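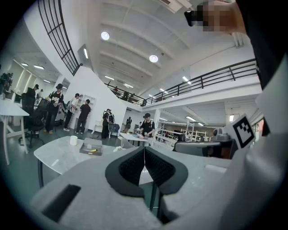 ## 4. Running the hand-held gripper at an open day

I wrote this part after our August open day, when I'd shown the gripper to 66 people and was hoarse by lunch. It assumes you've already charged the Gadow and paired it with the Canex tablet (section 3). If you haven't, go back and do that first!

1. Set up at a table people can walk all the way around. You want open floor behind you too - visitors back up without looking.
2. Put your practice items in a tray. I like a tool with a chunky handle to start with, then something small once folks get the feel of it.
3. Hold the gripper level and squeeze the trigger slowly until the two pads meet. Let go and check that they open all the way.
4. Make sure the square marker is clean and flat on its mount. If a corner has lifted, press it down and run the check on the tablet again.
5. Hand it over, and keep one hand near the grip for the first few tries (it's heavier than it looks).
6. Give each person 90 seconds or so, three pickups at most, then save the run.

**Note:** Ask before you record anyone. Tia Crabtree keeps the sign-up sheet, and runs without a name on it get deleted that evening.

**Caution:** Keep fingers out of the gap between the pads, even with the power off. The spring still closes them.

If the tablet shows error 51, it has lost the marker. Turn back toward the table, wait for the beep and carry on from step 3.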